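I keep seeing the post that says you should replace your computer every three years "for security." Shared 300 times in my feed by people who sell computers. A thread.
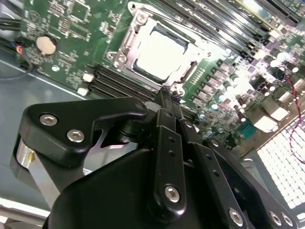 Enikő Medve replied before I'd even posted the second part: the three-year rule comes from warranty terms, and old machines really do get dropped from updates, so don't tell folks to ignore it.

Fair. I won't tell anyone to ignore updates. I'm saying the number three has no business being in that sentence. Updates end when the software maker stops making them. A warranty ends when the seller stops paying for repairs. Two different clocks.

Our office got the pitch in December from an outfit called Stulance. Twenty-eight pages. The word "risk" is on nearly every one of them. I went looking for the part where they say which of our machines can't get updates anymore. There is no such part.

I asked on the call. The answer was that "aging fleets show elevated failure." OK, elevated from what? He said he'd circle back. I have the email thread. It's a very short thread.

What does break in an old desktop, in my experience: fans, spinning drives, power supplies, the little coin battery that keeps the clock. Most of those are cheap. A tired drive makes a five-year-old computer feel like garbage and a new drive usually makes it feel fine again. You will not find that on a sales slide.

Somebody always says "but the electricity." Sure, newer stuff can use less. Then show me the math with the price of the new box in it. Palance has a savings calculator on their site and it starts from the assumption that your computer runs flat out all day and all night. Mine runs a spreadsheet and a radio station.

The Abubakar branch went along with the whole package last year. Ask them how it's going. They spent 2 weeks getting the label printer to talk to the new machines, and the old machines are in a closet "pending disposal." Same closet as the previous old machines.

And the trade-in credit! $20 a unit, applied to your next order – so a coupon. I've had better offers from a pizza place.

Do I think everything should be kept forever? No. If the operating system is out of support and the machine can't take a newer one, get it off the internet or get rid of it. If it's swelling, smoking or screaming, same advice.

Before you sign anything, ask for a list. Machine by machine: what's wrong with it, when updates end, what a repair costs. If they can't write that list they haven't looked at your computers.

Enikő again: servers are different, downtime costs real money. Agreed, and I'd pay for a support contract on a server. I'd still want the list. "Different" is doing a lot of work in these quotes – Trosik put our front desk PC under "critical infrastructure." It prints visitor badges.

Replies are open. If you sell these plans and have failure numbers by age, with the source, post them. I'll read them tonight after 9.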